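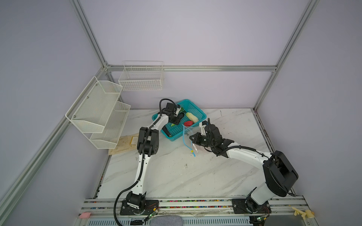

Chapter 3
Rivers and the Towns Beside Them

Most old towns in lowland country stand on or near a river. The river gave drinking water, a way to move heavy goods and, where the banks were firm, a place to cross. It also brought floods. This chapter looks at how people chose a site, how the river shaped the streets that followed, and what happens when the river moves.

We shall use two towns throughout. Pemthorpe lies on the inside of a wide bend, on low ground that was once marsh. Garesholm is eleven miles upstream, on a gravel terrace well above the water. At the last count Pemthorpe had 2,820 residents and Garesholm had 2,602, so they are close in size, but their histories differ a good deal.

3.1 Choosing a site

Early settlers at Garesholm built on the terrace. Gravel drains well, and cellars there stay dry through most winters. The price was a steep walk down to the landing place, and carts had to take a longer road that still curves round the hill. The modern high street follows it.

Pemthorpe began as a row of huts beside a ford. The riverbed is shallow on the inside of the bend, where the water slows and drops its sand and silt. Farmers drove cattle across in summer, and a market grew up on the north bank. When a bridge replaced the ford, the market stayed where it was and the bridge was built to meet it.

Angelica Yap's study of the parish accounts shows that Pemthorpe paid for repairs to its banks in almost every decade. Garesholm spent its money on the road.

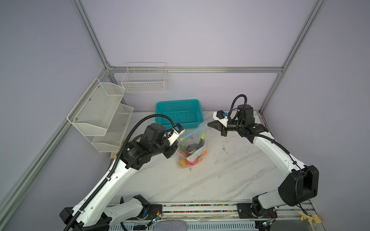
Why does a river drop silt on the inside of a bend?
Water on the inside of a bend moves more slowly than water on the outside. Slow water cannot carry as much material, so sand and silt settle there and build up a gently sloping bank.

3.2 The outer bank

On the outside of the same bend the current is faster and cuts into the bank. Over many years the whole bend shifts sideways. At Pemthorpe the south bank has lost two fields and part of a lane in this way. The lane now stops at a fence, and maps of different dates show its end in different places.

Barrett Park compared these maps and found that most of the loss came in short periods after heavy February floods. In drier years the bank hardly moved. You will work with a simplified copy of his map in Exercise 2.

Key words for this section: terrace, ford, meander, erosion, deposition. Write a short definition of each in your notebook before going on to section 3.3, which deals with bridges.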